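ままごとキッチンの処分、送るか譲るか

1：tamago_85
引っ越しまで19日です。子どものままごとキッチン（白い天板に黒いコンロの付いたもの）をどうするか迷っています。Stollaの引っ越し見積もりだと、これを載せると3930円の追加になるそうです。新居は今より狭く、置くなら居間の窓際しかありません。子どもは五歳で、遊ぶのは週に一、二回です。同じような状況だった方、どうしましたか。

2：mugicha
うちは譲りました。五歳なら小学校に上がる頃にはほぼ使わなくなります。追加料金を払って運んで、一年後に粗大ごみの手数料も払うことになりました、という知り合いがいます。

3：kitamado
逆の意見です。引っ越し直後は子どもが落ち着かないので、慣れたおもちゃは一つ大きいのを残したほうがいいと思います。うちは置いてきて、しばらく「前のおうちの台所」と言われ続けました。

4：tamago_85
ありがとうございます。小物は赤いコップと緑のお皿など、少ししかありません。コンロは赤い丸と白い輪の絵が印刷してあるだけの簡単なものです。 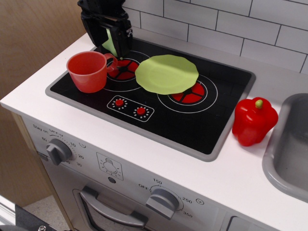
譲る場合の手順（経験者まとめ）

5：mugicha
自分がやった順に書きます。
・天板と扉を中性洗剤で拭く
・ねじの緩みを確認する
・幅と奥行きを測る。分解できるかも書いておく
・Dhillonの掲示板に「引き取り限定」で出す
・小物は袋にまとめて一緒に渡す
うちのは翌日に決まりました。送料をこちら持ちにすると大変なので、引き取り限定は必ず書いたほうがいいです。

6：soramame144
分解は勧めません。Burkardの棚で一度やりましたが、木ねじの穴がばかになって、組み直したらぐらつきました。おもちゃの家具も同じだと思います。

7：mugicha
＞6
ものによると思います。うちのは金属の受けにボルトで留める式で、二回ばらしても平気でした。説明書が残っていれば確認できます。

8：kitamado
分解の話より、本人に聞いたんですか。五歳なら自分で決められます。

9：tamago_85
聞きました。最初は「いらない」、次の日は「やっぱりいる」でした。コンロのところだけ持っていきたいとも言っています。

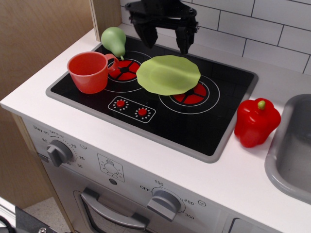
外せるなら外してやりたいのですが、Aralerの店で聞いたら、はめ込みなので無理に取ると天板が割れるかもしれないと言われました。それで、本体は譲って小物だけ箱に入れて持っていく案を考えています。

10：soramame144
その案がいいと思います。新しい家では段ボールにコンロの絵を描けば十分遊べます。

11：kitamado
段ボールは一週間でつぶれますよ。3930円なら私は運びます。外食一回分です。

12：mugicha
問題は料金より置き場所では。窓際をふさぐと洗濯物を出すときに毎回よけることになります。

13：tamago_85
窓際はベランダの出入り口なので、確かに邪魔になりそうです。今週中に新居をもう一度測って、通り道が取れなければ掲示板に出します。Stollaへの荷物の変更連絡は三日前までだそうなので、それまでに決めます。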